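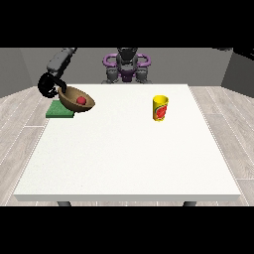

3.2 Setting up and looking after the simulated cell

We built the cell in Clokard so that a change to the gripper model could be checked in minutes instead of tying up the lab bench for a morning. It has become our favorite part of the project! The table, the objects and the arms are loaded from a single scene file, and anyone in the group can open that file, move a cup or swap a bowl, and run the whole test set before lunch.

Setup begins with the arm. We load its joint limits first, then the gripper, then the contact settings for the fingers. The order matters more than we expected. When the contact settings were loaded before the gripper, the simulator quietly fell back to its defaults, and the fingers slid along the bowl rim as if it had been oiled. Mihret Yilma found this by printing the friction values at the start of every run, a check that we have kept ever since.

Figure 1. Rim grasp in the simulated cell. The bowl is tilted with the red ball still inside. The green sponge lies partly under the bowl, and the yellow cup stands to the right.

The rim grasp in Figure 1 is the hardest test we give the gripper, and the one we enjoy watching most. A bowl held at one side wants to turn in the fingers, and a ball inside it moves the weight as the bowl tips. If the finger pads are modeled too stiff, the bowl chatters against them. If they are too soft, it sinks into the pads and the wrist torque reads low. We settled on the Oller pad model with 2 contact patches per finger, which gave steady readings across the whole tilt range.

Keeping the cell healthy takes a short routine every Monday. Ryszard Kaczorowski reloads the scene from a clean copy, drives the arm to its home pose and compares the joint angles with the stored ones. He then runs 30 rim grasps with the ball in the bowl. Any run in which the ball leaves the bowl is saved with its full contact log, so that we can step through it later. By the end of October the log held 3,966 grasps, and going through them taught us a great deal about where the pad model bends the truth.

We had to repair the cell twice. The first fault was a collision shape on the bowl that had been closed over the top, so the ball rested on an invisible lid. Splitting the shape into smaller pieces fixed it. The second was slower to find: the arm's base had shifted by 2 mm after an edit to the table height, and grasps near the back edge began to miss. Mỹ Quách now ties the base to the table in the scene file, and the two move together when either is changed.

The same scene file, with the pad settings and the home pose, is used without changes for the pouring and wiping tests in Section 4.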